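I spent most of October with one record, which almost never happens to me anymore. My usual habit is to play a new album twice, decide whether it's worth keeping, and move on to the next thing in the pile. The second Dristanier album got in the way of that.

For anyone who hasn't heard them, Dristanier are a four-piece from Lillport who play slow, heavy doom with a lot of space in it. Their first album came out on tape, in a run of 128 copies, and I missed it completely. I only found it later when someone uploaded a rip with the sides in the wrong order. It took me months to learn that the song I thought of as the opener was supposed to be the start of side B. I still prefer it that way.

The new one is called Urlow. It has five songs and runs a little under fifty minutes. Vasco Magalhães plays guitar and does most of the vocals, and Yutong Wan plays bass. She is the reason I kept going back.

Doom bass is often just the guitar an octave down. That works fine, and plenty of bands I love have never done anything else. Wan plays across the riff instead of under it. On the title track the guitar holds one chord for what feels like forever and she walks up and down around it, never in a hurry, and by the time the drums come in you've lost track of where the first beat is. I tried to count it on my commute and gave up after three days. The tone is dirty but not fuzzy. You can hear the pick.

Magalhães has changed how he sings. The tape was nearly all low growling. On Urlow he uses a clean voice for maybe half the album, flat and close to the microphone, almost like someone reading out loud. I didn't like it at first. On the second song, "Garcia," it sounded to me as if he hadn't decided on a melody yet. After a couple of weeks I came around, mostly on account of the last three minutes, where he goes back to the growl for a single verse and it hits much harder than it would have if he'd been doing it the whole time.
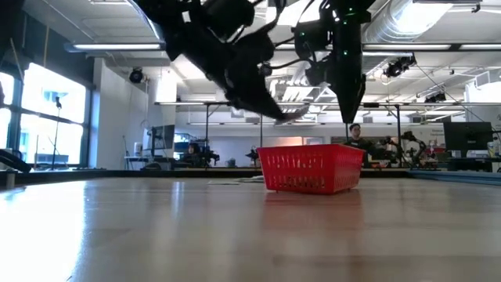
The drums are my one real complaint. The playing is good, but the snare has a dry, boxy sound that pulls me out of the quieter parts. On headphones it's worse. On the speakers in my living room, with the volume up to where the neighbors might have an opinion, it settles into the mix and I stop noticing. I'd guess it was recorded in a small room with the microphones close. Some people will like that. I'd have traded it for a bit of echo.

The middle of the album is the weak part. Track three is an instrumental built on a single riff, and the riff is fine, but it goes on for nine minutes and has used up its ideas by four. I've skipped it more than once. Track four starts with a long stretch of feedback, so if you don't skip, you end up waiting a while for anything to happen. Swapping those two with something shorter would have made a stronger record. I said this to a friend who plays in a sludge band and he told me track three was the best thing on it, so take that as you will.

The closer makes up for it. It runs 14 minutes and has two halves that don't seem to belong to the same song. The first is the fastest thing they've done, which still isn't fast — a kind of heavy trot, with Wan and the drummer locked together and the guitar scraping away on top. Then everything drops out except one clean guitar line. It repeats with tiny changes for several minutes, and when the full band comes back they're playing that same line at half the speed. I've heard other bands try this and it usually feels like a trick. I don't know why it doesn't here. Maybe they just wait long enough.

I bought the LP. It's pressed on plain black vinyl, hand-numbered out of 589, which is an odd number and I have no idea how they arrived at it. The pressing is quiet. There's a lyric sheet, printed in gray on slightly darker gray, and I had to hold it under a desk lamp to make out anything. The lyrics turn out to be mostly about a flooded quarry and the people who used to work in it. I'd assumed it was the usual wizards and bongs. Knowing the subject made "Garcia" better for me, as the name belongs to a foreman who comes up again in the closer.

When I last looked, the title track had 3094 plays online. I don't put much weight on that sort of thing, but it seemed low for a song this good, and it's the obvious place to start. If you get through it and want more, go to the closer next and leave the instrumental for later.

They've announced a handful of shows for the winter, all within a few hours of Lillport. The nearest one to me is a five-hour drive each way — I've done worse for bands I liked less. I'm going to see if I can get the following morning off work. If I make it I'll write something up, and I'll try to find out whether any of those tapes are left.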